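Firnach Clothing Bank: how we're getting on
Progress report to the Morkberg Fund, 21 October 2018

Hello all, and thank you for being so patient with me over this one. I know the form has boxes, but I've never got on with boxes, so I'm writing it as a letter again and you can shout at me if it won't do.

The big news is that the folding is finally going somewhere! When I wrote in April we had a heap of donations and not much of a plan, and anything that had been through the wash went straight back on the heap and came out looking as if it had been slept in. Now every piece gets spread out properly on the table before anyone decides what happens to it. We put a cloth down first (the pink one with the white squares, which I'm very fond of) and the lines are a great help when you're trying to get a hem straight. The pile waits at the back against the wall and we take one thing at a time. Big green things are the worst, I've decided. They take up the whole table and then some, and you need to smooth the main part out before you can see what sort of shape you've got.

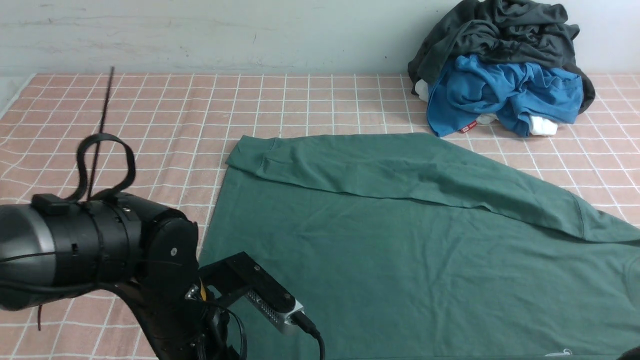 Elfriede Oberholzer thinks we should be turning everything inside out first, and she wrote as much in the margin of my draft: you miss half the worn seams if you only look at the outside, and I'd sooner lose a minute on each piece than send out a jumper with a hole under the arm. She's right about the seams, I think. I'm less sure about the minute! We tried it her way for one box and it was slow going, but we did pull out 4 tops that needed a stitch and would otherwise have gone straight on the shelf. So the plan is to do it for anything knitted and leave the rest.

On numbers, we've sorted 88 pieces since the last report, and 11 of those went to mending. I'd hoped for more, but the school coats came in all at once and they're heavy, fiddly things with zips that stick. Everything that's been folded is now in the Farkerel boxes you paid for, and the lids fit, which is more than I could say for the old ones.

The other thing I wanted to tell you about is sleeves. We had three ways of doing them, depending on who was at the table, and you could tell from the shelf which was whose because the stacks leaned. We've now settled on one. Body flat first, then find where the sleeve joins at the shoulder, take hold there, and lay the sleeve out to the side so the cuff can be straightened before it's brought across. It sounds fussy written down but it's quick once your hands know it.
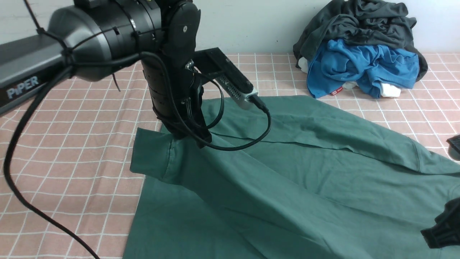 Long sleeves still spring back out if the cuff is thick, and for those we've started folding the cuff in on itself before anything else. I'd like to get that written up on a card and pinned by the table before the winter things arrive.

Money next. We've spent the boxes line and most of the mending line, and there's a bit left under shelving. Lévesque have quoted for the end wall and I'll send the quote on separately, as I can't get the wretched thing to attach. If you'd rather we put the shelving money towards thread and needles, do say, and I'll hold off ordering until I hear from you.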